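Why Does Wood Have Stripes?

Find something made of wood and get your nose right up close to it. A door, a ruler, a chopping board, the leg of a chair, anything will do! Chances are you can see lines running across it. Some lines are straight and skinny, and some wiggle like a river on a map. People who work with wood call this pattern the grain, and it was made by a living tree while it was busy growing. Every line is a little piece of that tree's life story.

So how does a tree draw lines inside itself?

Let's start with how a tree gets fatter. You grow all over, in your arms and legs and even your ears. A tree trunk has a special growing layer just under the bark, called the cambium (say it KAM-bee-um). It is thinner than a sheet of paper, and it wraps all the way around the trunk like a very tight sock. The cambium makes new bark on its outside and new wood on its inside. That means the newest wood in a trunk is always near the bark, and the oldest wood is right in the middle. If a tree is 100 years old, the wood at its center was made when it was a baby tree no taller than you!

Now for the clever part. In places with a cold winter and a warm summer, a tree doesn't grow at the same speed all year. In February it is mostly resting. Then spring comes, the buds pop open, and the tree needs a LOT of water for all those new leaves. It builds wood with big, wide tubes, and that wood often looks pale. Later in the summer the growing slows down. The tubes get smaller and their walls get thicker, so the wood looks darker. Then winter comes and growing stops until next year. One pale band plus one dark band makes one year. We call that a growth ring, and on a tree stump you can see them all, one inside the other, like ripples in a pond.

Rings into stripes

A stump shows circles, but a board shows stripes. What happened to the circles? Think of a tree trunk as a giant roll of wrapping paper, with layer after layer wrapped around the middle. Slice it across, like a cucumber, and you see circles. Slice it the long way and you see lines, because now you are looking at the side of each layer. Same rings, different cut!
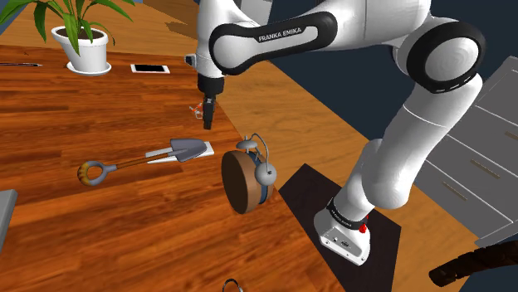
Color is another part of the story, and trees make an amazing number of colors. Maple can be as pale as cream, walnut is a deep chocolate brown, and there is a tree called padauk whose fresh wood is bright orange-red. Tabletops are a great place to go color hunting. You might meet one that is reddish-brown with dark grain, like the one under the robot arm, and the next one could be as yellow as butter. Inside a single trunk you can find two colors as well. The outer part, called sapwood, carries water up from the roots and is usually lighter. The inner part is the heartwood. It has stopped carrying water, and in many trees it fills up with natural chemicals that make it darker and help keep out hungry insects and fungus. Stains and varnishes can change the color too, so a table's color is a clue and you need a few more before you can name the tree.

What about knots?

Those round, dark spots that look like eyes are knots, and they show where a branch used to be! As the trunk gets wider, it grows around the bottom of each branch and swallows it up. When the wood is sawn into boards, the saw cuts through the hidden piece of branch and out pops an eye. Look at the lines near a knot and you'll see them bend around it, the way water bends around a rock in a stream.

Reading the rings

Kiros Kassa runs the woodshop at Skelcombe, and he keeps a slice of old oak there with 50 rings on it. Children love to find the ring from the year they were born. (Grown-ups do too, but it takes them longer.) A wide ring usually means a good year with plenty of rain and sun. A skinny ring can mean a dry year, or a year when bigger trees were hogging the light. On the Skelcombe slice there are 3 very thin rings side by side, and Eldana Alemayehu, who was eight when she visited, named them "the thirsty years."

Scientists who study tree rings are called dendrochronologists. Try saying that with a mouthful of crackers! They don't need to chop a tree down, either. They use a hollow drill to take out a sample about as thin as a pencil, and count the rings on that.

Try it yourself: make a grain rubbing

You will need thin paper, a wax crayon with its wrapper peeled off, and a piece of rough, unpainted wood. An old fence board is perfect. Ask before you start!

Lay the paper over the wood and hold it still with one hand. Turn the crayon on its side and rub gently, always in the same direction. Watch the lines appear! Move to a new spot with a fresh piece of paper and see if you can catch a knot.

Write on the back where you found each one. Then mix up your rubbings and ask a friend to match them to the right piece of wood.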